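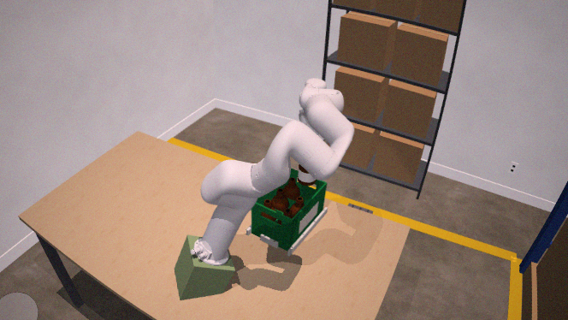

Robot teaching by demonstration, also called programming by demonstration or learning from demonstration, is a group of methods in which a person shows a robot how to do a task instead of writing out each motion in code. The person may move the arm by hand or steer it from a distance. The robot's joint positions, gripper commands and camera views are recorded along the way, and the recordings are then played back or used to train a control program.

Hand guiding

In hand guiding, or kinesthetic teaching, the operator takes hold of the arm and moves it through the task. The motors are set to hold the arm up against gravity but otherwise give way to a push. The method needs little equipment and most people can use it after a short introduction. Its main drawbacks are that the operator's hands and body can block the cameras, and that large arms are tiring to move. Fine work with the gripper is also hard, as one hand is usually needed to open and close the fingers.

Remote control

In remote control, or teleoperation, the operator uses a separate device and the arm follows. Common devices are hand-held controllers tracked in space, six-axis desktop mice, and leader arms, which are small copies of the working arm. Because the operator stays out of the work area, the camera views recorded during teaching are close to those the robot will have when it works alone. The operator gives up the sense of touch unless the device can push back. A delay between hand and arm makes people slow down, and many settle into a pattern of moving, stopping and checking.

Teleoperation can also be carried out in simulation. The arm, table and objects are modeled in software, and the operator drives the simulated arm with the same kind of device. Starting positions can be changed between attempts, and a dropped bottle costs only the time needed to reset. Contact between parts remains difficult to model well, particularly where an object slides into a tight opening.

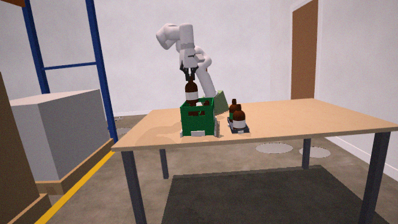

Simulated arm holding a bottle by the neck over a green crate.

Crate tasks

Moving bottles between a tray and a divided crate is a widely used teaching task. It calls for a firm grip on a narrow neck, an upright carry and a placement with little side clearance. The Korneck bottle set, a simulated task collection used for operator training, contains 300 demonstrations recorded by leader arm. Each is stored as one attempt, from the first motion of the arm to its return to the rest position. A later release, Korneck-Uvdale, added varied lighting and crate positions and brought the total to 3,000.

Operators are generally told to approach from above, close the fingers before lifting, and keep the path of the bottle clear of the crate rim. Corrections are left in the recording if the bottle stays in the gripper — a model trained only on perfect attempts often cannot recover from a small error. Attempts that end with a fallen bottle are marked as failures and kept in a separate folder.

Camera placement

Most setups combine a fixed camera, which sees the whole table, with one mounted near the wrist. The wrist view shows the fingers and the object at close range and moves with the arm. Wide-angle lenses are common there, and the curved edges they produce may be corrected before training or left as they are.

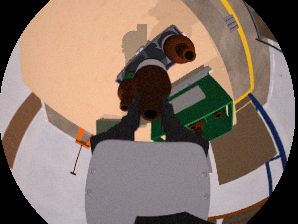

Wide-angle view past the gripper fingers, with bottles on a dark tray and in the crate.

Quality of demonstrations

Results depend heavily on how consistent the operators are. Two people may solve the same task in different ways, one turning the wrist early and the other late, and a simple model may average the two into a motion that does neither well. The Rüegg protocol deals with this by having each new operator record 9 practice attempts, which are thrown away. Long pauses are usually trimmed — otherwise the robot may learn to wait.

See also

Leader arm
Motion playback
Stoltley gripper test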